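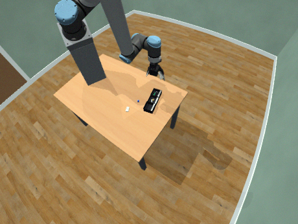
The practice table in the simulator, arm parked over the far side.

Home Posts Shop Notes About Contact

I have written rules for a living, on and off, for most of my working life, and I have come to accept that a rule is mostly a record of somebody's bad afternoon. Ours now run to 40 lines. They cover what you have to do in simulation before you are allowed to run a job on the real arm at Sunville, and I wrote most of them, so any complaints come to me. They do come to me.

The first version was two pages and covered everything. It had a section called General Conduct. I asked Farzad Shahbazi to read it and he gave it back with one word circled, which was "appropriate." I had used it 20 times. Appropriate speed, appropriate clearance, an appropriate person. He wanted to know who the inappropriate person was and whether it was him.

So the new version has numbers and names in it, and "appropriate" is banned, along with "as needed" and "where possible." It reads like the instructions for a rental car. I'm fond of it.

Rule one is that the scene gets saved before anybody touches the task. Table, arm, objects, all of it, under a name that a stranger could understand. We have a folder on Fumow (that's where we keep the scene files) with 318 saved scenes in it, and a shameful number of them are called some version of "final." Chunhua Yuan went through that folder in June and renamed what she could. The ones she couldn't identify are in a subfolder called Orphans, and under rule one you may not start from an orphan. People still try.

Rule four is the one I get the most mail about. Every run starts with the gripper empty and up off the table. If you begin with it already holding something, you have skipped the pick, and the pick is where most of our trouble lives. I've heard the argument that this wastes time when you only care about the place. Fine. Run your place test by itself and write "place only" in the notes, which is rule five, and please stop emailing me.

Rule nine is about clutter. A test scene has to have more than one object in it, and they can't all be the same sort of thing. In the one at the top you've got a black case with a couple of small things sitting in what look like compartments, then a tiny dark blue peg sort of thing standing upright, and a little white block off by itself. I like it as a test because small upright things are a good way to humble a planner. A program that does beautifully with one big box in the middle of a bare table has told you very little about Tuesday-grade reality, as my old boss would have put it, and he put it often.

Rule ten, while we're there: leave some clear tabletop. You need somewhere to set things down. We once had a scene so full that the arm had nowhere legal to put anything, and it sat there for the whole time limit, thinking. The log marked it as safe. Strictly speaking it was.

Then there's rule fourteen, shadows. Farzad wanted it and I fought him on it. A big arm throws a big shadow on the tabletop, and if your camera code was only ever tested under flat, even light, it can get ideas about where the table ends. He wanted shadows left on in every scene that uses vision. I said it would slow everything down. It did slow everything down, and we also found 2 bugs that week, so rule fourteen stayed and I bought the coffee.

The rest is duller. Write down the software version. Don't change the speed limit to make a run finish before lunch. If a run fails, keep the log and keep the scene, and don't "just try it again" until you've written one sentence on what went wrong. One sentence! You'd think I'd asked for a kidney.

Passing all of this still doesn't get you onto the real arm by yourself. A second person has to look at your scene and your log and sign, and it can't be someone you talked into it on the way to the parking lot. That one's rule 38, and Chunhua is the usual signer. She reads the logs all the way down.

I'm redoing the section on naming next, and I've been looking at how the Findura folks lay theirs out, with a worked sample beside each rule. If you have a rule sheet you're willing to share, send it over. I'll trade you mine, minus General Conduct.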